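Urik is looking for a policy researcher (part time, data protection law)

Urik is a small office that follows how parliaments write laws about personal data. From January we will follow two draft laws on the sharing of home addresses and phone numbers without consent. We need one person who can read the drafts, compare the versions and write short notes for journalists in plain English.

The work is 40 hours per month. The pay is 2150 euros per month before tax. You can work from home, but we ask you to come to our office in Trorkeo for the monthly meeting.

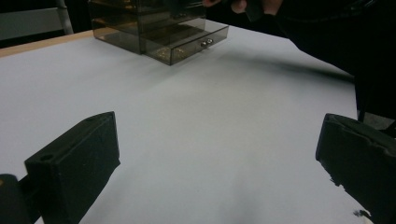 Aatos Tikkanen would add that a law degree is welcome but is not required, and that he reads the writing sample before he reads the CV. In his opinion, a candidate who can explain one article of a law in half a page is already close to what we need.

Your tasks will be:
Reading committee papers and public comments on the drafts
Keeping our table of amendments up to date
Writing roughly 8 notes before the summer break
Answering questions from our partners at Lekota and Cluron

You should have good written English and some experience with legal texts. Knowledge of a second language is useful for us. Please tell us also if you work for a political party or a technology company at the moment.
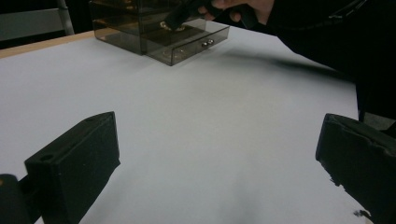 Storage box on the table

Send a CV and a writing sample of no more than 2 pages to our office by e-mail, with the word "researcher" in the subject line. We answer every application. Interviews will be held by phone.

Published 4 November 2019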